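Skiltier sets budget for two-arm sorting cells

Electronics reuse company Skiltier will buy four two-arm robot cells for its Villalba site, with the first order due to be placed on 8th July. The cells will handle mixed boxes of returned chargers, cables and power strips, work that is now done by hand at 27 benches.

The company compared offers from two suppliers, Taltmont and Flemis, in April. Taltmont was chosen on delivery time and on the price of spare grippers – 376 euros a pair under the three-year contract. 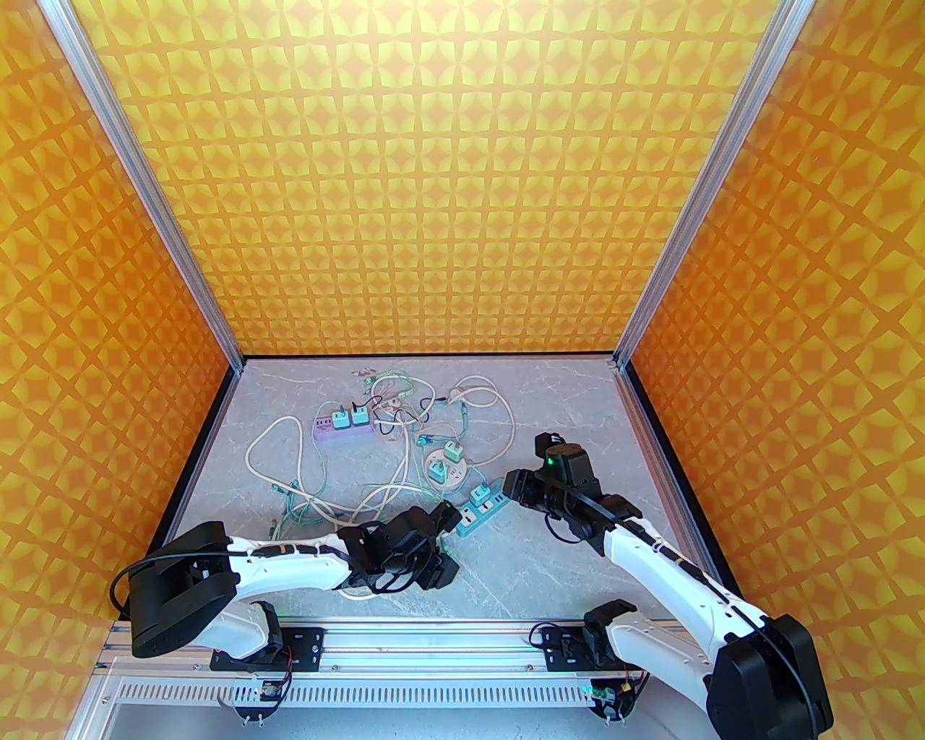
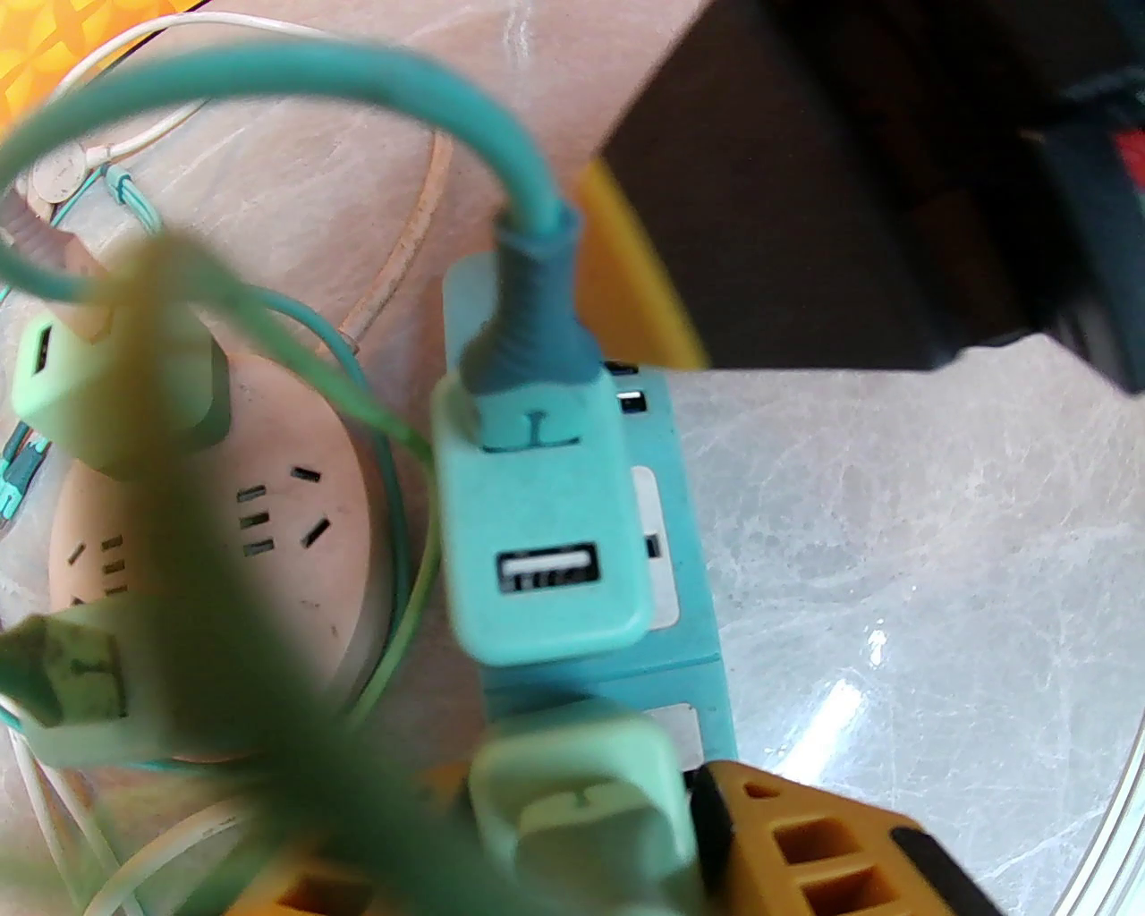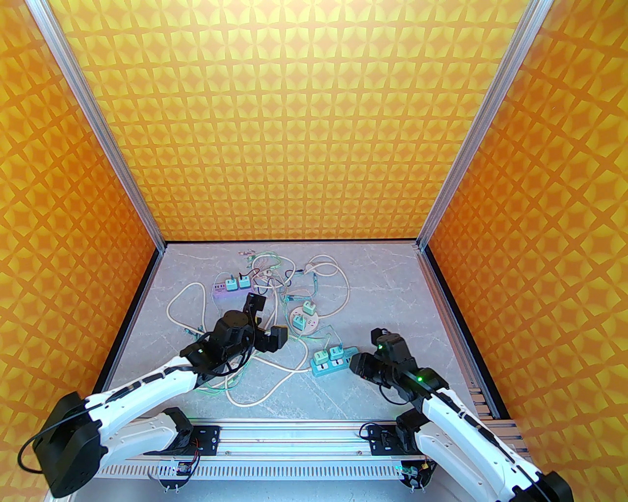

Cabling and floor space take up more of the budget than the company first planned. Operations manager Vesela Lazarević said the early estimate covered arms and software but left out enclosures, rails and spare parts. Each cell now has its own line for a patterned three-sided enclosure, with the two arms on mounting plates along an aluminum rail and a slotted cable tray beneath it. Skiltier has set aside 3000 euros per cell for those fittings and another 400 euros a year for replacement cables.

"The arms were the easy part to price," Lazarević said. "We had four quotes for trays and brackets before we had one we could compare with the others."

The company has not yet decided whether to buy a service plan for the wrist cameras or keep spares on site. A second order, for the smaller warehouse, depends on next year's budget. Staff at the benches will be offered training on the new cells before the first one is installed.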